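**Zelora opens sorting tables for donated toiletries and small household goods**

Thu 5 June - Zelora, the household goods reuse charity, has opened a new sorting room at its Montoya Street site. The room will handle the small items that arrive mixed together in donation bags: razors, bottles, tubs, packets and loose plastic pieces.

Until now these were sorted on the floor of the main store, next to furniture and bedding. Small things were often put back in the wrong bag or left until the end of the week. The new room has wooden-topped tables and a set of plastic bins, and each table works on one kind of item at a time. 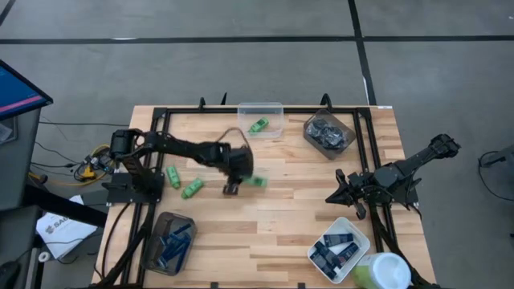
*Green items on one of the tables, with a clear bin and a grey bin towards the back.*

"We started with colour because it is the quickest thing to check," said Marina Stergiou, who runs the Montoya Street site. "Green pieces go in one bin, black in another, and the odd ones stay on the table until someone has looked them up."

The second stage is toiletries. Items are laid out on the bare wood so that labels and seals can be checked before packing. Anything opened is set aside - Zelora does not pass on used razors or part-used products. Sealed goods are made up into wash packs and sent to Genel, a housing support service with 5 hostels in the area.
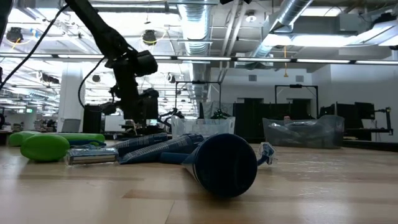 *Toiletries and household items on the table, among them a blue razor and a large dark blue container.*

Genel received 402 wash packs from Zelora last year. Kosmas Kontogiannis, who manages supplies there, said the packs are most useful when the contents are the same each time.

"If one person gets a razor and the next person doesn't, we hear about it," he said. "We have asked for every pack to be made up from the same list."

The room is open for drop-offs three mornings a week. Donors are asked to keep toiletries separate from kitchen items and to leave them in their original packaging. Glass and aerosols cannot be accepted. Two further tables will be added in October.

**Contact:** Natália Mendes, press office, Zelora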